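Puldale Community Broadband – support forum
Ticket: Connection drops every evening, router light goes amber
Status: Open
Opened: 13/03/2020

Hello again. I had a ticket about this in February which got closed while I was away, so I'm starting a fresh one and putting everything in one place. Sorry in advance for the length!

The router is the Plerkus you sent out when I joined, on the wall in the hall, where the fitter put it. From teatime onwards the light goes from green to amber and everything in the house loses the internet. It comes back by itself after 4 minutes or so, then does it again. Mornings are fine. I can watch telly all morning without a hiccup, not that I do (much).

Things I've tried so far:

Turned it off and on again. Obviously. Left it off overnight as well, made no difference.

Swapped the cable between the router and the little white box. The old one had a bent clip so I had high hopes for that, but no.

Factory reset with a paperclip. This was a mistake, as it forgot the wifi name and I spent an evening putting the printer, the doorbell and two tablets back on. The printer still sulks.

Moved the cordless phone base to the other end of the hall, on advice from the forum. It dropped out again that same evening.

Turned off the 5GHz wifi and just used the other one. Slower, same drops.

Plugged the laptop straight into the router with a cable. Still dropped – so I think we can stop talking about wifi channels now, please.

I also had a look at the log page, which I hadn't known was there until someone on here mentioned it. It's mostly gobbledegook to me but there's a line that says "WAN link lost" each time the light changes, then "WAN link up" when it comes back. In between there's a counter called errors. It sits at nothing much in the mornings, and last night it had gone past 2,000 by the time I'd washed up. When I looked again before bed it was over 4,000. I don't know if that's a lot. It looks like a lot.

Update, next evening: one of your support people rang (thank you, very patient) and had me check the power supply. The label on mine says Ziseck and apparently it should say Krajewska, so it may have been mixed up with the one for my old router when I had the hall painted. Both plugs fit, which seems a bit daft. I've dug the right one out of the drawer of chargers and it's in now.

Update again: better, but not cured. It managed 6 hours without a wobble and then went amber just as I'd sat down. The errors are climbing more slowly than before, if that's any use to you.

Could somebody test the line from your end in the evening, when it's playing up? Last time it was tested mid-morning and of course it passed. I'm in most nights – ring the landline, as the mobile hardly gets a signal indoors.
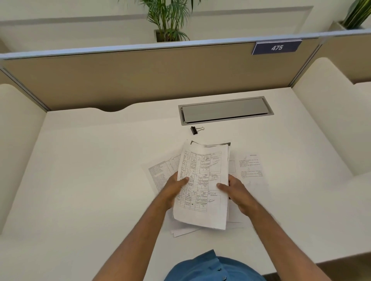

I've left the router switched on and the log running, and I won't touch any more settings until I hear from you. If you want the log sent over, tell me which bit to copy and I'll paste it in here.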